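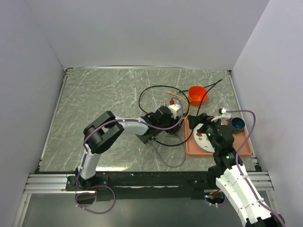 Two-armed robot takes shape at the Tretska workshop

February 26, 2026

I stopped by Tretska last night to see how the winter build is coming along, and I ended up staying until they turned the lights off. If you haven't been in since the holidays, the big news is that Drarkari (that's the name the group voted for, don't ask me how to pronounce it) now has both of its arms up and running on one table.

Oľga Kolář started the thing in her garage in Plendport and moved it over to the shared space when it outgrew her workbench. She and Gunnel Hedlund have put 172 hours into it so far, and they have the sign-in sheets to prove it! The goal is pretty simple to say and pretty hard to do: get the pair to tidy up after people, dishes and cords included.

Dishes are coming along. Cords are another story. "A plate stays a plate," Gunnel told me. "A cable is a different shape every time you look at it." They're practicing with a whole tangle of them right now, black and yellow and gray, next to a tray with a plate and a mug on it, and I can report that I wanted to reach in and help the whole time.

The robot's own wiring has been a project too. The purple cables run along the outside of the arms, and Gunnel redid the left one twice before she was happy with how much slack it had at the wrist. She ties a loop at the base now and leaves it hanging under the table. I'm stealing that trick for my plotter at home — it beats the pile of electrical tape I've been using.

Next on the list is software. Oľga has been writing a little program called Halás that decides which arm goes first when both want the same spot. She'd love a second pair of eyes on it, especially if you've done any motion planning (or just have patience and like reading other people's code). There are 7 people on the build now and room for 2 more on weeknights.

They're hoping to show the whole thing at the open house in May. Until then you can drop in and watch any Wednesday after 5. Ring the side bell, the front one is still broken, and bring your own mug if you want coffee.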